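Lorkdale pedestal table, light wood finish

I bought the Lorkdale in December to replace a four-legged table that took up too much of a narrow kitchen. It has one center post, so chairs go in at any angle and there are no corner legs to bang a knee on. I paid $200 for it at the Flevside outlet store. The list price was higher, but it seems to be on sale most of the year.

Assembly took one evening. The pole threads into the base, a plate goes on top of the pole, and the tabletop screws to the plate with 4 screws. The instructions show the plate upside down in step 2. Go by the screw holes instead. You will want a second person to turn the whole thing upright - it is heavier than it looks.

The top is a laminate. It has a pale tan grain with faint wavy lines and a soft sheen, and the corners are rounded. Coffee rings wipe off with a damp cloth. I scratched mine once dragging a clay pot across it, and the mark is still there, though you have to get the light right to find it.
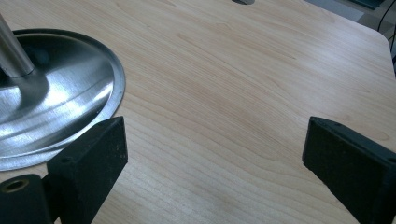 Van Dijk
Reviewer, Home and Kitchen

Metal parts are where cheap tables usually go wrong, so I looked at those hardest. The brushed base has a slight dome and a thin raised lip at the rim. The pole is polished chrome, and it reflects everything. Fingerprints show on the pole within a day. The base hides them better, but crumbs collect along the rim and need a brush.

There is a little wobble if you lean on one side with your full weight. For eating and laptop work I don't notice it. I retightened the plate screws after two months and that helped.

I also looked at the Kunham table, which has a solid wood top and sells for $700. It is a nicer thing to touch and it didn't move at all in the showroom. For a kitchen where it gets spilled on daily, I would still buy the Lorkdale.

Good: easy to clean, plenty of leg room, rounded corners.
Bad: shows fingerprints, slight wobble, one wrong drawing in the manual.
Rating: 4 out of 5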